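Notes on the wrist-view ablation, October

I have been rerunning the Nellgate policy with the overhead view removed, leaving only the wrist view and joint angles. The question is narrow: how much of the success rate depends on the arm knowing where it is when the target is out of sight?

The baseline is 2000 simulated episodes per condition, with the room layout redrawn each time. Wall pictures come from a pool of 102 images and are hung at random positions. Otakar Lukáč argued early on that the pictures would act as landmarks, and that a policy trained against bare walls would lose its bearings sooner. I was doubtful - the wrist turns so far during a search that most views hold very little structure.

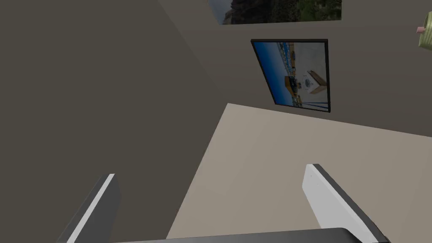
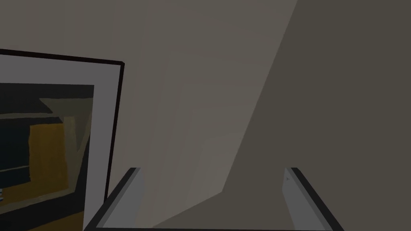

*Wrist view in simulation, gripper open, wall pictures in view.*

Views of this type are where the two policies part company. With pictures, the search phase ends within 40 steps in most episodes. Without them, the arm tends to sweep back over wall it has already covered, and the episode times out. The gap in final success was 23 percentage points, larger than I had expected.

Two cautions. The shading is flat and even, so a plain wall gives the encoder less to work with than a real one would. I also froze the Wavesent encoder throughout, and fine-tuning it may close part of the gap.

Next I will shuffle the pictures within an episode, every few steps. If Otakar is right about landmarks, that should do more harm than removing them. The configs are in the Zorton branch, under the ablation folder. Ignore the older ones - they still use the wrong joint limits.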